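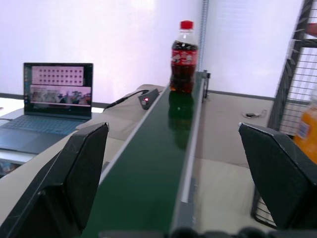 Last year's Plandau section wanted to know why we spend a whole session on rules before anyone gets to run a pick, when the belt is so slow and the gripper so small. Great question, and it gets most of this handout!

## Week 2: Good practice at the conveyor cell

Slow machines still pinch. Two fingers closing over a moving belt make a spot your hand should never be in, and so does the gap between a finger and the side rail.

**Before you power up**

- Read the risk sheet for *your* cell. The Udstead cells have a different stop circuit.
- Press the stop and check that the arm and the belt both halt. If only one does, the cell is out of service.
- Route cables away from the arm's reach.
- Redo the camera calibration if the gripper has been off.

**While it runs**

- One person on the keyboard, one on the stop. Swap every 100 picks.
- Start with the bottle standing still — belt off — and add motion once the grasp is repeatable.
- Tall, round items tip easily. Let them fall. Never reach in to save one (yes, even if it's full of cola).
- Glossy belts throw reflections, and a detector can mistake one for the object. Look at the overlay before you trust it.

**Logging**

I love this part! The Oten log from March has 1,053 attempts, and 392 of them carry a written note. Those notes taught us far more than the success rate did. Write down the speed, the item, and what you saw.

Read chapter 2 of the Eze lab manual before your slot. Risk sheets are due 12th May, on paper, signed by both partners.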